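Tranwood Tabletop Paper Tasks

README, second release

Contents

Tranwood is a set of short recordings of everyday paper work done by hand at a table: rubbing out, drawing, folding, trimming and flattening. There are 1195 clips. Each clip covers one task on one sheet, from the moment the sheet is put down to the moment both hands leave it.

The first release had only folding and trimming. Rubbing out and drawing were added in this one, along with the revised task names listed further down. If you have scripts written for the first release, check the names before you run them.

Table and materials

All clips were recorded at a table, with the camera at head height looking down. The paper is plain white printer paper, unlined, taken from the same supply throughout. Sheets were used once and then recycled, except in the flattening task, where creased sheets from the folding task were used again.

Pencils, erasers, rulers and scissors were ordinary office supplies. We did not try to match brands between sessions. Small items may be hidden under the hand for most of a clip, so do not rely on being able to see the tool. The task name tells you what was asked for – it does not tell you how well it was done.

People were asked to sit however they liked and to work at their normal speed. No one was told how to hold the paper. Most of the variety in the set comes from this, especially in how the free hand is used. A flat hand with the fingers spread is common when the other hand is pressing on the page.
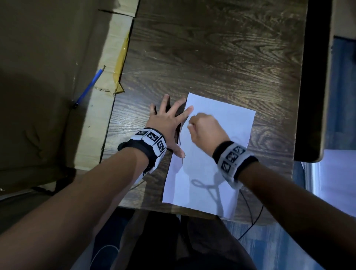 Task names

rub_out: remove pencil marks from part of a sheet
draw_line: draw with a pencil, with or without a ruler
fold_half: fold once and press the crease
fold_letter: fold twice to fit an envelope
trim_edge: cut a strip from one side
flatten: smooth out a creased sheet
square_up: tap a small stack until the edges line up

Those are all 7 names. The old name "erase" does not appear in this release.

Files

Each clip has a video file and a text file with the same base name. The text file holds the task name, the hand the person writes with, and a free comment, which may be blank. Comments were typed by whoever ran the session and have not been edited, so spelling varies.

A separate folder called small holds 300 clips picked for quick testing. They are copies, so leave that folder out if you are counting or training on the full set.

Known problems

Shadows from the hands fall across the page in many clips and can be darker than the pencil marks.

Faint pencil lines are hard to make out at the supplied video size. Clips where the line could not be seen at all are marked "faint" in the comment.

In square_up, the number of sheets was not written down.

Contact

Gleice Macedo looks after the files. Questions about task names or comments should go to Rezaul Talukder. Siwan Jarman checked the text files for this release.

Last updated Sunday, April 15, 2018. The next update is planned for September and will correct the blank handedness entries.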